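Isham House Residents' Association
Minutes of the October meeting

Held in the ground floor laundry room, 7:00 p.m. Present: the chair, the secretary, and residents from all four floors. Apologies were received from the second floor representative and from the building manager, who sent written comments on items 3 and 5.

1. Minutes of the last meeting

Approved with one correction. Under "Dryers," the unit that had been taking two cycles to dry a load was the left-hand one, not the right. The secretary will change the file copy.

2. Matters arising

The lint bin has been moved next to the dryers as agreed. The request for a second clock was dropped.

The leak behind the utility sink has been looked at by Didenko Plumbing. The trap was replaced and the floor has been dry since. The invoice has gone to the building manager. One resident asked whether the stained panel under the sink would be painted. The chair said this was not in the plumber's job and would have to be raised separately.

3. Washers and dryers

The service contract with Sotetti comes up for renewal before the end of the year. The building manager wrote that the new price is $414, the same as last year, and recommends renewing. Several residents said response times had been slow over the summer - one washer was out for nine days - and asked that this be put to the company before anything is signed. It was agreed to renew on condition that Sotetti confirms a response time in writing.

The card reader on washer 2 still rejects some cards on the first try. Residents are asked to write the time on the sheet by the door when it happens, so there is something to show the engineer.

4. Folding table and shared hangers

There was a long discussion of the folding table. The white board laid over the wooden top is generally liked. It wipes down easily and light clothes no longer pick up marks from the wood. Two residents find that it slides when they lean on it to fold sheets. Non-slip matting between the board and the table was suggested and agreed, cost not to exceed $40.

The chair reminded the meeting that the table is for sorting and folding. Detergent bottles should go back on the shelf, and full laundry bags should not be left on it overnight.

The meeting then turned to the hangers. Residents on the third and fourth floors reported taking shirts out of the dryer and finding none to put them on. Others said they had found building hangers in the trash room and, in one case, on the railing outside.

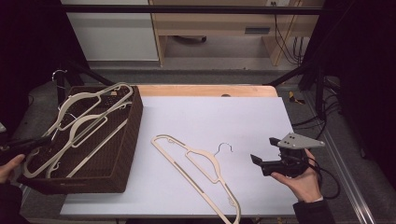 HANGERS AND BASKET

The cream plastic hangers with the metal hooks belong to the building. They are kept in the dark brown woven basket at the folding table, and that is where they should come back to. A resident asked that people lay them in facing the same way, as the hooks catch on each other and on the weave when they are dropped in at all angles. The meeting supported this but did not want to make it a rule.

It was proposed to replace the basket with a rail on the wall. Against this, it was said that the wall behind the table is already crowded with notices and that wet clothes would end up hanging there. The proposal was put to a vote and did not pass. The basket stays.

Agreed:
- Residents may borrow hangers to carry clothes upstairs but should return them by the next day.
- Wire hangers from the dry cleaner are not to be added to the basket.
- Cracked hangers go in the trash, not back in with the others.
- A second pack will be bought from Fatum Home Supply if there is still a shortage after the holidays.

The secretary will put up a short notice covering the first three points.

5. Hours

The building manager asked whether the laundry room could close an hour earlier, following a complaint about noise from an apartment above it. Residents who work evenings objected. It was agreed to keep the present hours and to ask that no spin cycle be started in the last half hour. To be reviewed in the spring.

6. Any other business

A single gray glove and a child's pillowcase have been on the lost items shelf since the summer. They will be given away if not claimed by the next meeting.

The light over the utility sink flickers. The chair will report it.

A resident asked for the window to be left open in the mornings - left to whoever is using the room.

Actions
Chair: write to Sotetti about response times; report the sink light.
Secretary: correct previous minutes; hanger notice; buy matting for the folding table.

The meeting closed at 8:25 p.m.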